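Harico Home Trial — Gallery

Harico rents a household robot by the month, together with a setup visit and a wrist camera that lets you see the work from close. We are a small review site and we tried the package in one living room for 23 hours of working time. We paid the normal price. The software on it is from Jenik, version 2, and we changed nothing in the settings except the speed, which we put one step lower than the factory value.

We were mostly interested in soft things. Hard objects like cups are shown in every sales video, but in a home there is much more fabric than cups.

Teal cloth, from the wrist camera. The ridged fingertips are right at the raised edge of the fabric. At this distance the picture blurs easily when something moves, so do not expect nice photos from this camera.

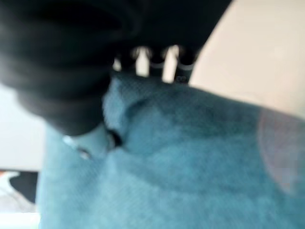
Does the wrist camera cost extra?
It is included in the monthly price. Only the storage is limited: the plan keeps the last 200 clips, and older ones are deleted unless you download them first.

For cloths and towels we used the "pick and place" task from the Jenik menu. You choose the item, then the place where it must go. Folding is a separate task and it was not part of our plan, so we cannot say something about it.

Pillow duty, view from the head. The light blue pillow is on the floor against the sofa, with one hand on each side of the robot's body and the fingers partly open. The sofa is a large one with a long chaise, and the side table stands very near to the armrest — for a visitor with metal arms this is a narrow corner.

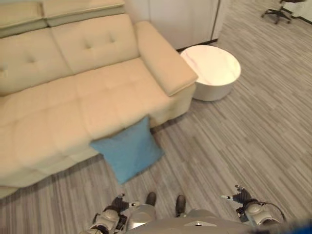

Agarwal wrote to us that the pillow task was the reason for keeping the rental a second month, but that the setup visit should include a longer lesson about the speed settings, as the printed guide from Harico gives them only half a page.

We agree about the guide. The online version at Histstead, the shop which handles the rentals, is better and has a search function. Our log file had 3,106 lines at the end of the trial and we are still reading it. The results by task will be added under this gallery in March.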